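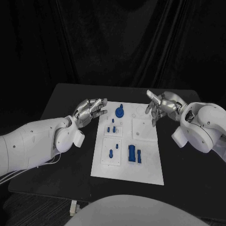 Tetska to ship gear assembly board to technical schools in January

Tetska, a maker of training aids for technical schools, will begin shipping its Nostum gear assembly board in January. The first production run is 498 boards, and orders from 52 schools have already been accepted.

Nostum is a flat white board with a set of small blue parts, gears among them. Students place the parts on the board, check how they fit, then clear everything off and start over. The exercise is meant for first-year classes in mechanical assembly, where many students have never handled a gear outside of a bicycle.

“Teachers asked us for something that fits on one table and can be put away at the end of the hour,” said Lourenço Bettencourt, head of product at Tetska. “They also wanted parts that are easy to see against the board. We changed the color early on and left the rest of the design mostly alone.”

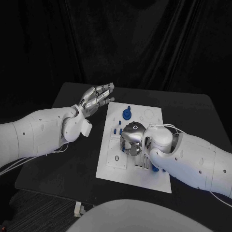 The board comes with 2 printed workbooks. The first covers sorting and placing the parts. The second covers gear trains — direction of turn, ratio and spacing — and assumes that students have finished the first. Both were written with teachers at the Strebel Technical School, which used an early version of the board for one term.

Changes made after that term include wider spacing between some positions and a clearer numbering system in the workbooks. Schools that took part in the trial will receive the new workbooks at no charge.

Replacement parts will be sold singly and in bags of 100. Orders will be handled by Vokum, which already distributes Tetska's measuring and fastening kits. Schools with an open Vokum account can add the board to an existing order.

A second board, covering belts and pulleys, is in development. Tetska has not set a release date for it.

Teachers who would like to borrow a Nostum board before ordering can apply through the Tetska schools desk, open from 9 a.m. to 4 p.m. Loans are for one month, and the school pays return shipping.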